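Itwood Makers' Cooperative
Minutes of the equipment meeting, January 2023

The meeting opened a little late on account of the parking lot. The minutes from November were read and approved with one correction — the repair bill for the laser cutter was 85 dollars and the minutes had it as 100.

Item 1. Review of the Tirkano handheld gripper kit

This took up most of the evening, and it was a good conversation. For members who missed November, Tirkano sells a pair of handheld grippers that a person uses to do a chore while the motion is recorded, and the recordings are then used to teach a robot arm the same chore. We have had the kit on a trial basis, and the question was whether to keep it.

The members who have spent the most time with it were very happy with how it feels in the hand. Small household things were the favorite practice material, and people liked that a newcomer could sit down and be working within a few minutes. There was some grumbling about the grip on the left unit, which tires the thumb after a long stretch, and a couple of people with smaller hands would love a shorter trigger.

The software got a cooler reception. Recordings save reliably, but naming and sorting them is slow work, and the manual skips the part about calibration almost entirely. Tirkano answered our email on the subject very kindly and promised a new chapter, with no date given.

We then compared prices. Tirkano is asking 300 dollars a month for the pair, with support included. Amin offers a similar service at 220 a month, but support is billed separately and the grippers have to go back to them for any repair. Several members felt the lower price would be eaten up by the first broken fingertip, and others wanted to see the Amin kit in person before deciding anything.

Agreed: to extend the Tirkano trial by one month, and to ask Amin for a demonstration in our own room.

Item 2. Fondance

Fondance has asked whether we would host an evening class on teaching robots by hand. Everyone liked the idea. We would need more chairs and a firmer plan for the coffee.

Agreed: to write back with a warm yes and two possible evenings.

Item 3. Any other business

Please wipe the tables down at the end of a session and put small parts back in their tubs. The meeting closed with thanks to all who brought food.
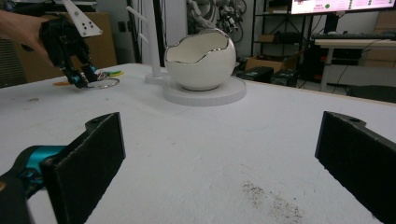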